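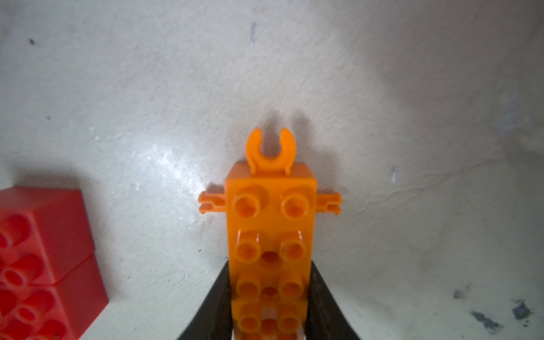 OK so, van update! Flallow (yes, the van has a name) finally has a working heater again. Took me two weekends and a lot of words I won't type.

The blower motor was fine the whole time. It was the resistor pack, and the plug had melted onto it. 64 bucks for the part, 6 more for a new pigtail.

Getting the glove box out was the worst of it. There's a screw hidden behind the fuse cover — I only found it after Henryk Duda sent me a scan from his old shop manual. Thank you Henryk!!

While I was in there I cleaned out the cowl drain. So many leaves. I'm pretty sure some of them date from February.

All four fan speeds work now, and speed 3 doesn't squeal anymore (it used to, all the way to Jumow and back).

Next up is the rear shocks. Jolanta Kurek has a pair she'll let go for 155, which seems fair, but I want to look at the bushings first. Anybody running those on a long wheelbase? How's the ride with nothing in the back?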